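Night, kitchen table

Still awake. Sourdough again. Loaf number whatever came out flat as a plate and I ate half of it standing up, with butter, so no real complaints. The crust was good at least. Inside gummy near the bottom. I think I rushed the second rise, I always rush the second rise.

Starter is sulking since the cold came in. November kitchen, what did I expect. Moved the jar on top of the fridge, then next to the kettle, then back. Bought a bag of the Collet rye for it, almost 50 percent more than the store flour costs and I stood in the aisle arguing with myself like a crazy person. It did bubble up by supper though – so maybe worth it. Maybe just the kettle.
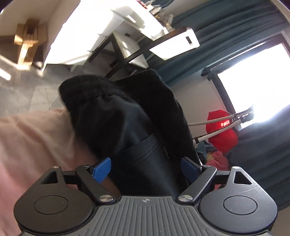
Anyway the recipe. Found one in the old Lellance cookbook, the one with the water stain, says to leave the dough overnight and not touch it. Not touch it! I poke everything. Going to try tomorow, set it out before bed, cover it with the blue bowl, walk away. Need more salt. Need a real scraper too, been using an expired Usteo gift card and it bends.

Phoned home after work, didn't say much. Told them about the bread. Got told about the gutters for 39 minutes. Kind of nice.

Feet hurt. Skipped the walk, will skip it tomorrow too probably if it rains. Rent is paid, so is the phone. Library book is late again, and I'm only on the part where the ship leaves, and I keep reading the same page and then its midnight.

Oven is finally cool. Left the tray soaking – bed now, feed the jar first thing, then coffee.

39 shares
2 comments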